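자주 묻는 질문 - 천 냅킨이랑 티타월, 집에서 만들기

댓글이랑 메일로 비슷한 질문이 계속 와서 한곳에 모았어요. 저는 전문 재봉사가 아니고 퇴근하고 부엌 옆방에서 재봉틀 돌리는 사람이라 (벌써 6년째네요!) 제 방식이 정답은 아니에요. 그냥 제가 해 보고 괜찮았던 것만 적을게요.

원단은 뭘 쓰세요?

냅킨은 거의 리넨이에요. 처음엔 면으로 시작했는데 몇 번 빨고 나서 리넨으로 넘어왔고요. 요즘은 Odeck에서 반 마씩 끊어 주는 걸 자주 사요. 배송이 느린 편인데 색이 화면이랑 거의 똑같이 와서 계속 쓰게 되더라고요. 티타월은 면이랑 리넨 섞인 걸로 하세요. 순면 얇은 건 그릇 닦을 때 영 답답해요.

무늬는 체크를 제일 좋아해요. 저는 회색 계열만 모으는데 김치 국물이 튀어도 마음이 덜 아파요. 빨간 깅엄도 예쁘긴 한데 우리 집 그릇이랑은 안 어울려서 한 장 만들고 말았어요.

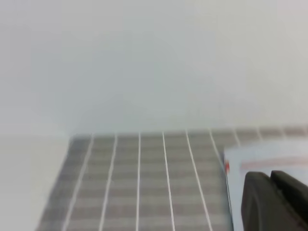 재단하기 전에 꼭 빨아야 하나요?

네, 꼭이요. 저도 귀찮아서 그냥 잘랐다가 네 장 세트가 전부 다른 모양으로 줄어든 적이 있어요 ㅠㅠ 미지근한 물에 한 번 돌리고, 살짝 덜 말랐을 때 다려서 쓰세요. 올이 풀리는 게 걱정되면 양 끝만 지그재그로 박고 세탁기에 넣으면 됩니다.

사이즈는 얼마로 자르세요?

식사용은 완성 크기 45센티, 시접은 사방 2센티씩 더해서 49센티로 잘라요. 간식용은 그때그때 남은 천에 맞춰요. 폭 113센티짜리 원단이면 가로로 두 장이 나오고 길쭉한 자투리가 남는데, 이건 버리지 말고 모아 두셨다가 컵받침이나 고리 끈으로 쓰세요.

체크무늬가 자꾸 삐뚤어져요

이 질문이 제일 많아요. 초크로 선을 긋고 자르면 무늬랑 조금씩 어긋나기 쉬운데, 저는 올을 하나 뽑아서 생긴 줄을 따라 가위질해요. 시간은 걸려도 빨고 나서 틀어지는 일이 확 줄었어요. 올 뽑기가 싫으면 무늬 줄을 바닥 격자에 맞춰 놓고 네 귀퉁이를 문진으로 누른 다음 자르세요. 손으로 잡아당기면서 맞추는 건 금물! 손을 떼면 도로 돌아가요. 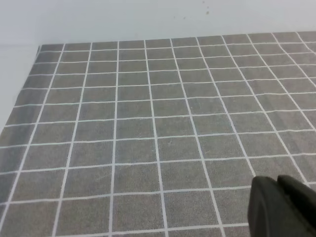

회색 바탕에 흰 격자, 제가 좋아하는 조합이에요.

모서리는 어떻게 접어요?

액자 모서리라고 부르는 방법을 써요. 1센티씩 두 번 접어서 다림질로 자국을 낸 다음 다시 펴고, 모서리를 대각선으로 접어 박고, 남는 부분을 자르고 뒤집어요. 글로 쓰니까 복잡한데 종이로 한 번 접어 보면 바로 감이 와요. 뒤집을 때 송곳으로 세게 찌르면 구멍이 나니까 젓가락 끝으로 살살 밀어 주세요.

실이랑 바늘은요?

실은 Vereo 면사를 쓰고 있어요. 바늘은 중간 굵기면 충분하고, 두꺼운 리넨 모서리 박을 때만 한 단계 굵은 걸로 바꿔요. 땀 길이는 2.5밀리 정도요. 실 색은 원단보다 살짝 어두운 쪽이 눈에 덜 띄더라고요.

얼룩은 어떻게 빼세요?

기름은 주방 세제를 바로 문질러 두고, 커피는 과탄산소다 푼 따뜻한 물에 담가요. 진한 색 천은 물이 빠질 수 있으니 안 보이는 귀퉁이에 먼저 시험해 보시고요. 카레는... 저도 아직 못 이겼어요. 햇볕에 널어 두면 좀 옅어지긴 해요.
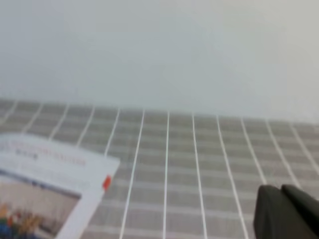
그리고 섬유유연제는 쓰지 마세요. 천이 보들보들해지는 건 좋은데 물을 잘 안 먹어서 티타월로는 꽝이에요. 뻣뻣한 게 싫으면 널기 전에 탁탁 세게 털어 주는 걸로 꽤 나아져요.

선물용으로 만들 때 팁이 있나요?

네 장을 한 세트로 묶어요. 같은 원단으로 다 맞춰도 좋고, 두 장씩 톤만 비슷하게 섞어도 예뻐요. 포장은 남은 자투리를 길게 잘라 리본처럼 돌리면 끝이에요. 9월부터는 연말 선물 준비하시는 분들이 많아서 인기 있는 색이 금방 빠지니까 원단부터 사 두세요.

판매도 하시나요?

아니요, 아직은 주변에 나눠 주는 정도예요. 물어봐 주시는 건 정말 감사한데 제가 손이 느려서요. 도안은 블로그 자료실에 올려 뒀으니 편하게 받아 가시고, 완성하시면 댓글로 자랑해 주세요. 저 그거 보는 재미로 살아요!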